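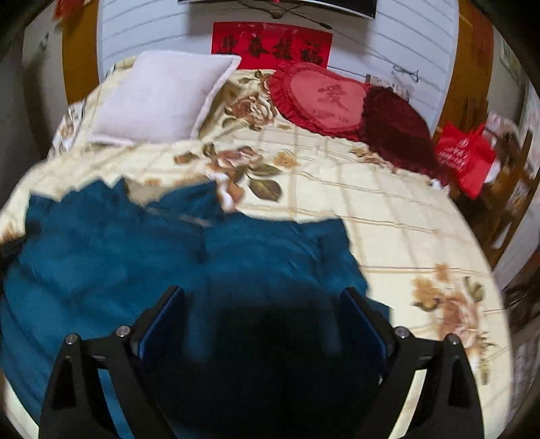 3.2 Bedding layers and overnight bedroom temperature

Figure 2. A quilt with a printed rose pattern and a teal cloth spread over part of it. Layers of this kind were entered in the diary as "quilt" and "loose cover."

The household survey in Prutdale asked residents what they slept under, how many layers they used, and whether they changed the layers during the night. We asked these questions because indoor temperature alone does not say much about how warm a person is in bed. Two bedrooms at the same temperature can be very different places to sleep if one bed has a single sheet and the other has a quilt and two blankets.

Diaries were sent to 200 households and 131 came back complete enough to use. A diary was treated as complete if it had entries for at least five nights in a row and if the bedding page had been filled in. Temperature loggers were placed in the main bedroom of each home, on an inside wall, at the height of the mattress. Loggers recorded once every ten minutes. Readings taken between 10 p.m. and 6 a.m. were averaged to give one figure per night, and nights with more than an hour of missing readings were left out. This gave 815 usable nights.

Bedding was coded by type and not by weight. We had planned to weigh each item, but the pilot in Ferkano showed that residents did not like having their beds taken apart, and several withdrew at that stage. The coding scheme therefore has five types: sheet, blanket, quilt, filled comforter, and loose cover. A loose cover is any single piece of cloth laid over the other bedding, including throws, shawls and spare sheets. Residents often did not think of these as bedding at all. In the first version of the diary there was no line for them, and they turned up only in the margin notes -- "plus the green throw," "put my robe on top." The line was added before the main survey began.

Loose covers were reported in 43 of the 131 homes. They were more common in homes where the bedroom faced north and in homes where the heating was turned off before bedtime. They were no more common among older residents than among younger ones, which we had not expected. Most people who used a loose cover kept it on the bed all day and pulled it up when they felt cold. A smaller group kept it folded on a chair and brought it over only on certain nights. The two habits could not be separated in the early diaries, so they are treated as one here.

Quilts were the main cover in more homes than any other type. Residents tended to keep the same quilt on the bed through the whole survey period and to adjust for the weather with the other layers. This matters for the analysis, because a change in the number of layers is then mostly a change in blankets and loose covers. The Issa index, which we use in Section 4 to combine layers into one score, gives all cover types equal weight. It probably gives too much credit to a thin throw and too little to a thick quilt. We kept it so that our results could be set beside the earlier Ferkano figures.

There was a weak link between bedroom temperature and the number of layers. Colder rooms had more layers on the bed, but the spread was wide, and some of the warmest rooms had three or more. When asked about this in the follow-up interview, several residents said they liked the feel of weight on them and would sleep badly without it. Others shared a bed with someone who felt the cold more than they did. In shared beds the diary was filled in by one person only, and the entries may not reflect what the other person used. Loose covers are a particular problem in this respect -- they are often spread over one side of the bed.

Diary entries were typed into the Vument database by two coders working separately. Where they disagreed, the paper page was checked again. Most disagreements were over the words "comforter" and "quilt," which residents used for the same item. If the interview notes did not settle the matter, the item was coded as a quilt. The database was closed to changes on September 30, 2024, and all the counts in this section come from that version.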